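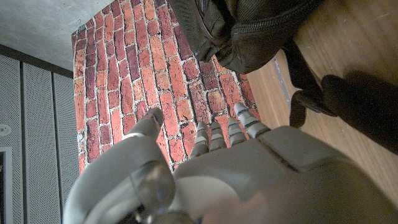

Rapport d'avancement – évaluation de la main Skilleck (kit de location, formule atelier)
Lot 2, point intermédiaire
30/08/2023

Résumé pour ceux qui n'ont pas le temps : le kit fonctionne, la prise en main est plus longue que prévu, le service après-vente de Petow est correct mais lent le matin. On demande à prolonger la location jusqu'à la fin du lot 3. Détail ci-dessous.

Où on en est

Kit reçu complet, sauf le câble de secours, arrivé après deux relances. Montage sur le bras Kuusk fait par nous, sans intervention du fournisseur. La bride d'adaptation livrée n'était pas au bon entraxe, on a repercé. Petow a promis une bride corrigée, pas encore vue.

Logiciel installé sur le poste dédié. La version livrée refusait notre licence, une demi-journée perdue au téléphone. Réglé.

Depuis : 338 essais de saisie enregistrés, dont 292 réussis au sens du protocole (objet soulevé, tenu, reposé sans chute). Les 46 échecs sont tous dans le tableur partagé, onglet « rebuts », avec la cause quand on l'a trouvée. Pour une partie on n'a pas trouvé.

Ce qui marche

Les prises à pleine main, sans souci. Cylindres, boîtes, poignées : ça passe presque à chaque fois une fois la consigne de force bien réglée. Répétabilité correcte d'un jour sur l'autre, on ne recalibre plus qu'en début de semaine.

Le pouce est la bonne surprise du kit. Opposition franche, pas de jeu sensible après tous ces cycles. On craignait le contraire vu les retours qu'on avait eus sur l'ancienne génération.

Changement d'outil rapide. Connecteur unique, deux vis, c'est bien pensé.

Ce qui coince

Pinces fines entre pouce et petit doigt : mauvais. La majorité des échecs vient de là. La documentation annonce cette prise comme supportée, il faudrait que Petow précise dans quelles conditions. Question posée par écrit, réponse attendue.

Objets souples : pas concluant. Sangles et tissus glissent dès que la charge est décentrée. On a essayé d'augmenter la force, la main se met en sécurité et il faut relancer toute la séquence. Pénible. A revoir avec le module tactile Flareck, voir plus bas.

Bruit : gênant au bout d'une heure pour les collègues d'à côté. Rien de grave mais à signaler si on passe en usage quotidien.

Documentation : traduction française incomplète, des chapitres entiers renvoient à l'anglais. Le chapitre sur les arrêts de sécurité fait partie du lot, ce qui est embêtant pour la formation des opérateurs.

Service Petow

Quatre tickets ouverts, trois fermés. Délai de réponse variable, dans la journée si on écrit tôt, lendemain sinon. Interlocuteurs compétents une fois qu'on les a. Le contrat prévoit un prêt de remplacement en cas de panne, on n'a pas eu à s'en servir donc pas d'avis.

Point à surveiller : les mises à jour se font à distance et sans préavis. L'une d'elles a remis à zéro nos profils de force. On a demandé à être prévenus, accord de principe par mail, rien dans le contrat.

Budget

Location et support : conforme au prévisionnel. Dépassement sur les consommables (bouts de doigts, adhésifs de repérage) compensé par l'économie sur l'installation.

Demande nouvelle : 2 000 euros HT pour le module Flareck, location comprise jusqu'à la fin du lot 3, retour sans frais si les essais ne donnent rien. Sans ce module on ne pourra pas traiter les objets souples, qui sont pourtant dans le cahier des charges. Il nous faut une réponse vite, le délai de livraison n'est pas compressible d'après eux.

Ecarts par rapport au plan

Campagne démarrée en retard (bride + licence). Le retard est en parti rattrapé, on a laissé tomber la série longue durée prévue au lot 2 et on la remet au lot 3. Le rapport final reste prévu pour mars, pas de changement demandé sur cette date.

La comparaison avec la pince deux doigts qu'on utilise déjà n'est pas faite. Les premiers chiffres sont dans le tableur mais les objets ne sont pas les mêmes, ne pas les citer tels quels svp.

Suite

- relancer Petow pour la bride et la réponse sur les pinces fines
- reprendre les essais objets souples dès réception du module, si accord
- série longue durée, protocole à faire valider avant lancement
- formation de deux opérateurs supplémentaires, support à écrire en français
- obtenir une clause de préavis pour les mises à jour avant toute reconduction

Avis provisoire : favorable à la poursuite de la location. Achat, trop tôt pour se prononcer, le prix catalogue ne se justifie pas si les prises fines restent à ce niveau. On tranchera avec les résultats du lot 3.

Tableur et journal d'essais sur le répertoire du projet, accès lecture ouvert. Les vidéos sont trop lourdes pour l'envoi, les demander si besoin.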